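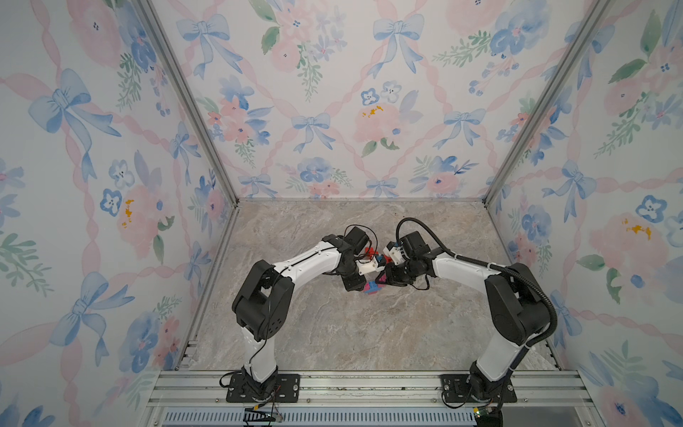

The Gamage bench cell is a two-arm manipulation enclosure supplied by Kundetex as a frame, a rail and an interchangeable lining set. It is intended for teams recording bimanual demonstrations at tabletop scale, and it ships without arms. Both arms mount on a single aluminum extrusion rail along the open side of the cell, one black plate per arm, so the spacing between bases can be changed without drilling. The floor panel and the walls are separate items: the cell shown has the grey marble floor and the bow-and-ribbon wallpaper on all three sides, with the grippers closed in on a small cluster of toy blocks at mid-floor. Any floor can be ordered with any wall set.

Frame and rail
The frame is silver aluminum extrusion with corner posts at the back and an edge strip along the foot of the back wall. The front is left open for the full width of the rail. Internal width is 680 mm, measured wall to wall at floor level. Corner posts are supplied cut and tapped. The rail is factory-squared to the floor panel and should not be removed for shipping between sites; if it has to come off, re-run the alignment procedure in the setup sheet before using any previously saved calibration.

Mounting plates
Plates are secured to the rail with machine screws and T-nuts. Two hole patterns are stocked, Pattern A and Pattern B, and drawings for both are sent with the quotation. Customers with a different base footprint can order a blank plate and machine it locally. Check the plate screws for torque after the first week of operation and monthly afterward. Plate movement shows up as a slow drift in the base-to-base transform and is easily mistaken for a camera problem.

Reach and placement
The cell is laid out for arms that bend outward at the elbow and work inward to a shared zone at the centre of the floor. With both arms fitted at the default spacing, the shared zone covers the middle third of the floor. Objects placed against the back wall are reachable by most small arms, but usually by one arm at a time. Set joint limits before the walls go in. The wall panels are rigid but thin, and an elbow driven into one at speed will crease the lining and may crack the backing.

Cabling
Cables are the customer's responsibility. Two arrangements are in common use and either can be used in the cell: a light cable looped along the arm and returned to the base, or a corrugated sleeve carried over the elbow and down the outer side. The sleeve protects the conductors better and holds its bend radius, but it is stiffer and adds load at the wrist. The loop is lighter and easier to replace. Leave slack at every joint and run the arm slowly through its full range by hand before powering it. Connectors can be brought out over the rail. A clip-on cable tray (part GT-2) fits below the mounting plates and is sold separately.

Linings
Wall linings are printed paper on removable panels. Plain sets are available in matte white, mid-grey and green. Patterned sets include florals, checks, brick and children's prints, and are meant for groups who need visual variation between recording blocks without moving the cell. A complete change of three walls takes one person 10 minutes. Floor panels lift out from the front once the centre zone has been cleared and both arms are parked.

Pattern scale matters with low-resolution cameras. A fine repeat can alias at a distance, so order a swatch and record a short clip with it before committing to a full set. Gloss linings are not offered. They were dropped from the range after reflections from overhead lighting made them unsuitable for most work.

Task object kits
Three kits are sold for use with the cell. The block kit contains 100 interlocking pieces in mixed colours and is the usual starting point for two-handed assembly and separation, with one gripper bracing while the other presses or pulls. The Tosside kit covers cloth and cord. The Fover kit covers lidded containers and includes spare lids. Kits are packed in compartment trays, and individual pieces can be reordered by part number.

Lighting and cameras
No lights or cameras are included. The back posts accept standard extrusion brackets, and most customers fix one camera outside the cell and add wrist cameras as the arm permits. Diffuse overhead light is recommended. A single side source will throw gripper shadows across the work area and change their position with every motion.

Installation
Use a bench rated for the combined weight of the cell and both arms, and clamp the frame at both ends of the rail. An emergency stop within reach of the operator is required and is not part of the supply. Keep hands outside the cell whenever either arm is enabled.

Pricing and supply
Gamage bench cell, frame and rail, two mounting plates, one floor panel and one wall set: $2,767, taxes and freight extra. Additional wall sets, floor panels, blank plates and object kits are quoted on request. Orders placed before the end of June ship with a second plain wall set at no charge. Frames are covered for one year against manufacturing defects. Linings are treated as consumables and are not covered.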